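## 4.2 Clearing the table, one small thing at a time

I'll admit I went into this part of the study expecting the table task to be the easy one. My kids can clear a table (badly, and with a lot of sighing), so surely a seven-joint arm with a decent planner could manage it in simulation. We gave the policy from Section 3 a training budget of 4,000 episodes on the Dosevden task set and then tested it on 332 layouts it hadn't seen. A layout is a cloth-covered table, some everyday clutter and one small block that has to be picked up and moved to a goal position without disturbing its neighbours.

The clutter is where it gets interesting! Most benchmark tables I've worked with put the target out in the open with plenty of room on every side. Kitchens aren't like that. Somebody leaves the mail beside the plates, a cup has gone over, and the thing you want is sitting right up against the thing you don't. So we made the sampler place the target close to other objects far more often than chance would - and we left fallen cups fallen.

Figure 7 is from one of these layouts, with the teal block as the target.

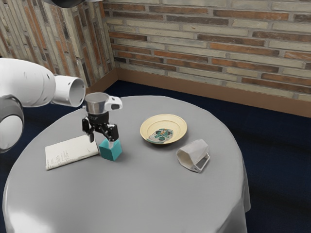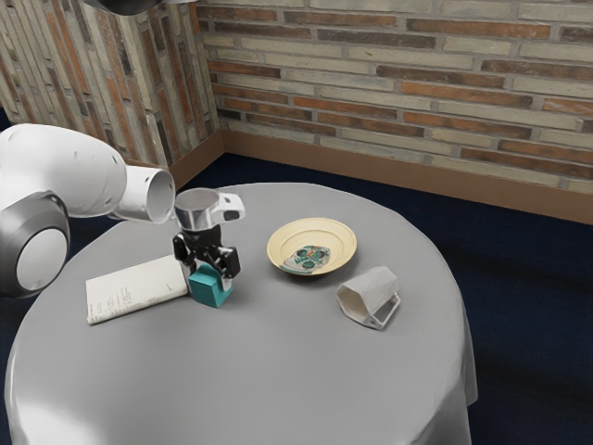 **Figure 7.** Gripper at the teal block, with the booklet, the plate and the tipped hexagonal cup left on the cloth.

A reviewer of our earlier workshop version argued that none of this says much about housework, and that a block is a stand-in for a problem people at home don't have. Show me a greasy fork or a wet sponge, the comment went on, and then we can talk about chores. I've gone back and forth on that one. The block is a soft target, I agree, and its flat sides suit a two-fingered gripper far better than cutlery would. On the other hand, the failures we logged had very little to do with the shape of the target. Of the 332 test layouts, 56 ended in failure, and the usual culprit was a finger coming down on a neighbouring object during the approach. A fork beside a booklet would give us the same headache, plus a few new ones.

We also tried stopping training at 3,000 episodes, which made the approach noticeably clumsier near flat objects and hardly changed it near tall ones. My guess is that thin things are hard to tell from the cloth at the camera resolution we used, though we haven't tested that properly.

So can it do the chore yet? In a simulated room, with dry objects and a cloth that stays put, it can do a fair bit of it. I wouldn't let it near my good dishes. Section 4.3 repeats the test with the Javholm objects, where the targets include spoons.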